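Chapter 7
Gathering Demonstrations

Before you start: you should have read Chapter 5 (position and force control) and at least the first half of Chapter 6, up to the section on behaviour cloning. The statistics needed here are modest. If you can explain why a sample mean tells you little about a population you never sampled from, you have enough.

7.1 The claim

Papers on learning from demonstration usually deal with the data in a paragraph. A person drove the arms, the arms did the task many times over, the recordings were saved, and the rest of the paper is about the network. Readers are given a total, and the total is expected to impress them. This chapter takes the view that the paragraph deserves most of the paper, and that the total on its own tells you very little.

We will work through one collection in some detail. It was run by a small group at Irnura, a laboratory in the old Gauthier building at Trurville, and it concerned a task that sounds trivial: take a pen, pass it between two arms, and leave it standing in a cup. The group recorded 3,779 demonstrations before closing the collection on 12/20/24. We chose it because the group kept unusually full notes, including notes that do them no favours, and because the policy trained on it was neither a triumph nor a disaster. Most collections end up somewhere in that dull middle, and you will learn more from them than from the showpieces.

The pen task has a respectable reason behind it. A handover makes the arms depend on each other. If the receiving gripper closes early it knocks the pen, and if the giving gripper opens early the pen drops. The object is thin, so a small error at the fingertip is large compared with the thing being held. A cup is a forgiving target by comparison, though a light paper one can be shoved along the table by a careless finger.

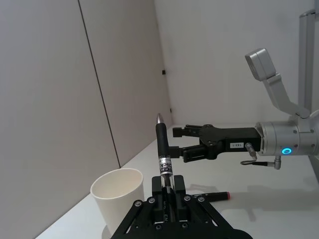
Figure 7.1 Pen, paper cup and both grippers at close quarters, seen from the wrist of one arm.

A wrist view such as Figure 7.1 is attractive to anyone designing a policy. The fingers stay in roughly the same part of the picture whatever the arm is doing, and the held object is large. It also has faults that are seldom dwelt upon. The gripper hides much of what is beside it. The whole background moves whenever the wrist moves, so the network has to separate its own motion from everything else. A clear plastic barrel or a shiny metal tip picks up the room around it, and a policy has no way of knowing that the reflection is of no interest.

7.2 What counts as one example

Ask a laboratory how many examples it has and you will get a number promptly. Ask what one example is and the answer takes longer.

At Irnura a demonstration began when the operator pressed a pedal and ended when the pedal was pressed again. Everything between was one example, whatever happened in it. Some recordings contained a clean pass and a clean release. Others contained a fumbled grasp, a pause, a second attempt and then a release. Under the group's first set of rules both were scored as successes, because in both the pen finished in the cup.

There is a defence of this. Recoveries are useful, and a policy which has only seen perfect motion has no idea what to do after its first mistake (see the discussion of compounding error in 6.4). The trouble is that the recording doesn't say which part is the mistake and which part is the recovery. Behaviour cloning copies both with equal enthusiasm. A fumble that appears often enough in the training set becomes part of the task, and the trained robot will fumble on cue and then recover nicely.

The group noticed this late. Washington Falcão, who wrote the labelling guide, had by then already gone through the early recordings once. He went through them again with a revised guide and withdrew 171 demonstrations. His note on the exercise is worth quoting: "I am confident about the ones I took out. I'm less confident about the ones I left in." We would like to see that sentence in more papers.

It follows that the figure of 3,779 should be handled with care. It counts pedal presses in pairs. It does not count distinct situations, and the recordings made one after another in a single afternoon, with the same pen put back near the same spot by the same hand, are very far from independent. If you treat them as independent when you compute a confidence interval, the interval will be narrow and wrong.

7.3 Variety, and the appearance of variety

The usual remedy for narrow data is to vary things. The collection plan called for the operators to move the cup, turn the pen and leave other objects lying on the table. All of this was done. Whether it amounted to variety is another matter.

Consider the cup. Told to put it "somewhere different each time", people choose places that are comfortable. When Rosimeire Falcão plotted the starting positions from the overhead recordings, they made a loose crescent within easy reach of the stool where the operator sat. The far corners of the table were close to unrepresented. 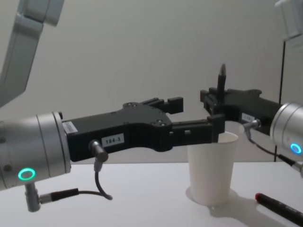
The crescent matters because the arms approach from opposite sides and each has a region it reaches easily. Shift the cup towards one of them and the sensible handover changes: the wrists turn differently, the elbows come up, and the cables have further to travel. None of those changes can be read off the crescent. A network may guess at them, and sometimes the guess is fine, but you should be suspicious of anyone who describes a guess of this kind as generalisation before it has been tested.

Distractors raise a similar difficulty. A spare texta left on the table is meant to teach the policy to ignore things that don't matter. It does so only if its presence tells the policy nothing. In the Irnura plan the spare was introduced partway through, on the same day as a change of lighting and a new operator. From that point on, spare texta, new lamp and new operator went together. A policy that behaves differently when a texta is lying about may be responding to any of the three, and the data cannot separate them after the fact. The fix would have cost nothing: draw up a random schedule before the first session and stick to it, even when it is a nuisance.

Then there is the room. A white table against a bare pale wall is pleasant to work with. Shadows are soft, objects stand out, and the cameras behave themselves. Results obtained there are results about that room. The group's own plan mentions kitchens and school desks as intended settings, and there is nothing in the recordings that bears on either.

Terms to know from this section: coverage, distractor, confound, schedule. Coverage in particular is used loosely in the literature. In this book it always means coverage of a stated set of conditions. If the author hasn't stated the set, the word should be struck out.

7.4 More than one camera

It is now common to record from several viewpoints: one at each wrist and one or more looking at the whole workspace. The stated reason is that the views fill each other's gaps, and they do. A fixed view shows how the arms stand relative to each other, which a wrist view does badly. The wrist view shows contact between finger and object, which is often hidden from further back.

Less is said about what happens when the views disagree in time. Suppose one stream lags another by a couple of samples. During the slow approach no harm is done. During the handover, when one gripper is closing and the other is about to open, the lag places the pen in a state that never existed. The logging software used at Irnura, a package called Zidbridge, stamped each image on arrival at the computer. That is the easy thing to do, and it records the delay in the wiring and the operating system along with everything else.

A further point is easily missed. From any single viewpoint something important will be behind something else, and what is hidden changes as the arms move. Near the cup, a gripper may cover the lower half of it at exactly the moment the height of the pen matters most. Adding a camera moves this problem about and usually shrinks it. You should work out where the hidden region falls for your own task before you buy anything. 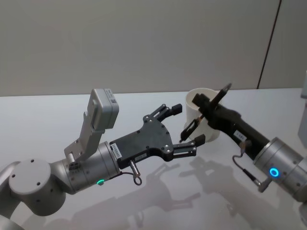 7.5 The person holding the controls

We have written so far as if the operator were a source of correct actions. The operator is a person with habits, a sore shoulder by mid-afternoon and an opinion about how pens ought to be passed.

Rosimeire Falcão drove the arms slowly and paused before each release. Washington Falcão overlapped the motions, so that one gripper was already opening as the other closed. Either style works. A policy trained on the mixture has to settle on something, and a method that averages actions will settle on a halfway style that neither operator used and which drops pens. Methods that represent several modes cope better, although they are sometimes credited with solving a problem that a half-hour conversation before the first session would have prevented.

Record who drove. It is a single extra field in the log, and without it you cannot hold out one operator's recordings for testing, as you will be asked to do in 7.8. In the Irnura log the field was added in the second week. The earlier entries were filled in from memory.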